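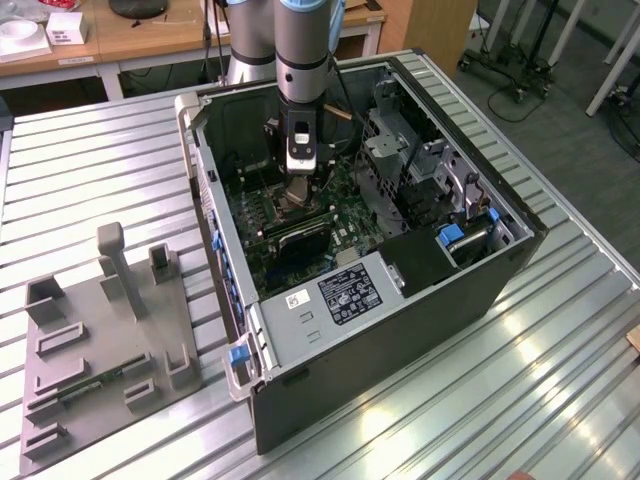

リラム共同事務所の電気まわりと避難経路の点検表、今年もようやくまとまりました。前回の版は十二月に大急ぎで作ったもので、読みにくいところが多く、皆さんにはずいぶんご不便をおかけしたと思います。今回は項目ごとに、見てまわった者の所感を少し長めに添えてあります。お茶でも飲みながら、ご自分の席のところだけでも目を通していただけたら嬉しいです。机の下に置きっぱなしのパソコンについても項目を一つ増やしました。デスクトップの筐体は、横に寝かせて側面を開けるとメモリの差し込み口の並びやヒートシンクのあたりまで上から見渡せますので、ほこりの確認をなさるなら、立てたまま隙間から覗くよりこの姿勢が断然楽です(電源コードを抜いてからにしてくださいね)。

点検日 2024/02/22
点検者 カミル・ベドナーリク、ハラ・スラウイ
立ち会い テクレ・ウォルデマリアム
判定の書き方 良/要注意/要処置

1 延長コードと電源タップ

差し込みプラグの根元に変色や焦げがないか 良
コードが椅子の脚や棚の下敷きになっていないか 要注意
タップからタップへの継ぎ足しがないか 要処置
束ねたまま使っているコードがないか 良

所感 窓側の列で、キャスターがコードの上に乗っている席がありました。その場で机を少しずらして、壁沿いに通し直しています。継ぎ足しが見つかったのは奥の打ち合わせ卓です。プロジェクターと加湿器を同時に使いたいお気持ちはとてもよく分かるのですが、同じ壁のコンセントに全部がぶら下がる形になっていました。長めのタップを買うことにして、予算は3,000円で申請済みです。届くまでのあいだ、加湿器は入口側のコンセントでお願いします。

2 パソコンと周辺機器

吸気口と排気口が壁や書類でふさがれていないか 要注意
プラグまわりにほこりが積もっていないか 良
使っていない機器の電源が切られているか 良
異音、異臭の申し出がないか 良

所感 排気口のすぐ後ろに封筒の束を立てかけている席があり、ご本人にお願いして移していただきました。紙は熱い風が当たり続けるところには置かないでくださいね。内部の掃除は席の持ち主にお任せしていますが、ねじを外すのが不安な方はハラまで声をかけてください。お手伝いできる日を一緒に決めましょう。

3 給湯室

電気ケトルの底と台座に水がたまっていないか 良
電子レンジの上に物が載っていないか 要処置
アース線がつながっているか 良
布巾が加熱器具のそばに干されていないか 要注意

所感 電子レンジの上は、毎回のように何かの置き場になってしまいますね。今回はお菓子の缶と新聞でした。缶は棚の二段目に引っ越しましたので、お探しの方はそちらをどうぞ。布巾かけは流しの反対側に付け替えたいと思っています。マティネ商会さんのカタログに2,000円のちょうどよいものがあり、次の買い物のときに一緒に頼む予定です。レンジの扉の内側は、ついでに私が拭いておきました。

4 分電盤とブレーカー

分電盤の前に物が置かれていないか 要処置
回路名の札が読めるか 要注意
漏電遮断器のテストボタンで遮断するか 良

所感 盤の前に折りたたみの椅子が立てかけてありました。すぐにどけられる物ではあるのですが、暗い中で手探りすることを思うと、やはり何もないのが一番です。札のほうは日に焼けて「会議室」の字がほとんど読めません。カミルが新しい札を書いてくれるそうで、字のきれいな人がいて本当に助かります。テストの際は前もってお知らせしたつもりでしたが、メールを見ていなかった方が作業中だったそうで、申し訳ないことをしました。次は入口にも貼り紙をします。

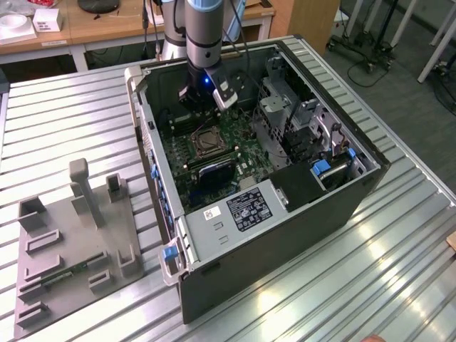 タップに「合計1500Wまで」と書いてある場合、差し込み口が余っていれば機器を増やしてもよいのでしょうか。

差し込み口の空きではなく、つないだ機器の消費電力を足した値で判断してください。ケトルや暖房器具はそれだけで上限に近くなるものが多いので、タップを使わず壁のコンセントに直接差すようお願いします。消費電力は、たいてい機器の裏か底の銘板に書いてあります。

5 消火器

所定の場所にあるか 良
圧力計の針が緑の範囲にあるか 良
安全栓と封が付いているか 良
本体のさび、へこみ 要注意

所感 管理番号1,051の消火器の底の縁に、うっすらとさびが出ていました。床を水拭きしたあとの水気が残るのかもしれません。業者のブリルティア防災さんに写真を送って見てもらい、次の訪問で交換するかどうか決めることになりました。それまでは置き台をかませて床から浮かせてあります。掃除のときに台ごと動かした方は、表示板の真下に戻しておいてくださいね。

6 避難経路

廊下に荷物がないか 要注意
非常口の扉が最後まで開くか 良
誘導灯が点灯しているか 良
避難図が今の間取りと合っているか 要処置

所感 廊下にニャンダ文庫さん宛ての段ボールが積まれていました。アイシャ・エル・イドリシさんに電話したところ、その日の夕方には引き取りに来てくださって、帰りに焼き菓子まで置いていかれました(ごちそうさまでした)。荷物を廊下に置いてよいのは、台車に載せ替えるあいだだけ、長くても30分までというのが前からの決まりです。避難図は間仕切りを動かす前のままなので、サイード・ラガブさんに描き直しをお願いしています。できあがるまで、図の古い間仕切りには赤い線で印を付けてあります。

7 前回からの持ち越し

入口マットのめくれ 処置済み
非常用懐中電灯の電池 処置済み
裏階段の滑り止め 未処置

所感 裏階段は大家さんの持ち分でもあり、返事を待っているところです。端の一段がはがれかけていますので、雨の日はどうぞ表の階段を使ってください。懐中電灯は受付の引き出しに戻しました。文房具に紛れないよう、手前の仕切りが定位置です。

記入漏れや、うちの席はもう直したよというお知らせは、受付の青いファイルに挟んである用紙に書いていただくか、テクレに直接どうぞ。打ち合わせ卓のタップは、届き次第テクレが取り付けます。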